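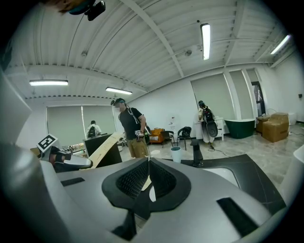
*View from one of the hand-held grippers between takes*

**Demos by hand-held gripper: how do you stop people from all doing the task differently?**

posted by **lumham_lou**, 30 June 2023

Hi all, long-time reader, first time I've had anything worth asking. I've been put in charge of recording demonstrations for a small tabletop task (pick up little parts from a pile, sort them into trays) and I'm doing it with hand-held grippers, the kind you squeeze yourself, with a marker block on top. No arm involved until later. We train a policy from the recordings and then run it on the real thing.

Collecting is going great! People pick it up fast, it's way quicker than when we used the remote-control setup, and I've got 67 good takes from my first batch. The trouble is that they look like they came from different planets. One person comes in from the side and kind of scoops. Another goes straight down every time. A third hovers for ages while they make up their mind which part to grab, and then does it in a flash. The policy we trained on all of it drifts halfway between the scoop and the straight-down grab and closes on nothing.

So do I write strict rules for everybody, or do I just collect a lot more and hope it averages out? I have 4 people recording and they're all lovely and I don't want to turn them into, well, robots. Also, if anyone has a trick for tracking dropping out when the two grippers get close together, I'd love to hear it. I'm losing 8 takes from that alone.

---

**Ruaridh Rankin**

More data won't fix the scoop problem, at least not at your size. If half your takes go left and half go down, a simple policy will split the difference and you get just what you're describing. We had the same thing on Prata (our bin-sorting project), and I spent a month being stubborn about it before I gave in.

What worked for us was a one-page sheet and a practice round. The sheet had very little on it:

- where the hand starts and where it ends up
- which side to approach from
- part order, always nearest tray first
- open the gripper all the way before you come down

That's it. We left speed alone, and we left people's wrists alone too. A bit of wobble is good for you, you want the policy to see what it looks like to be slightly off and come back.

The hovering is the one I'd go after first. If your person is thinking while the recorder runs, the policy learns to sit there, and once it's sitting there it never leaves. Have them decide before they start. Mine used to say the part out loud ("blue one, left") and then hit record, which sounds silly but we all got used to it. You can trim pauses afterward, but trim with care — I cut one set so hard that the hand seemed to teleport, and the arm tried its best to copy that.

And do keep your old takes. Sort them by style, train on the biggest pile, and see how it does before you throw anything out.

---

**wosard_nights**

just use remote control?? you see what the arm sees and you can't do anything the arm can't do. hand-held stuff lets people make moves that are out of reach for the real arm and then you find out weeks later

---

**Teodora_M**

I'd agree with wosard_nights on the reach thing, but you don't need to switch over for it! Replay a few takes on the arm (or in a simulator, if you have one) at the end of each session and you'll catch the impossible ones while your people still remember what they did. We do this on Wikus, and most of our rejects come from someone standing too close and folding their elbow in. A strip of tape on the floor took care of a lot of it.

On the tracking: is it dropping out when one gripper blocks the other's marker, or when both of them are down close to the table? Those are different fixes. For the first one, ask people to bring the hands in one after the other and keep the blocks facing up and out. Crossing wrists is the killer. For the second, if you're getting position from the cameras on the grippers, they may have nothing to look at but tabletop. Ours had a plain white top, and close up the picture was basically blank. I put a patterned mat under the trays and the dropouts went way down.

One more thing, from somebody who learned it in October with a deadline coming: have each person redo the start-up wave (slow, side to side, then up and down) whenever they've set the gripper down for a while. I used to let that slide and then couldn't line up the left and right hands in the recordings.

I wouldn't worry about bossing your people around, by the way. Mine were relieved to get a sheet. They'd been guessing what I wanted the whole time.

---

**lumham_lou**

Thank you both so much (and wosard_nights, fair point, I'm going to replay a bunch tomorrow and see). It's the wrist crossing, I checked the bad takes and it's nearly every one of them. Writing the sheet tonight, and I'm stealing the "blue one, left" thing. Will post again after the next batch with how the scoopers got on.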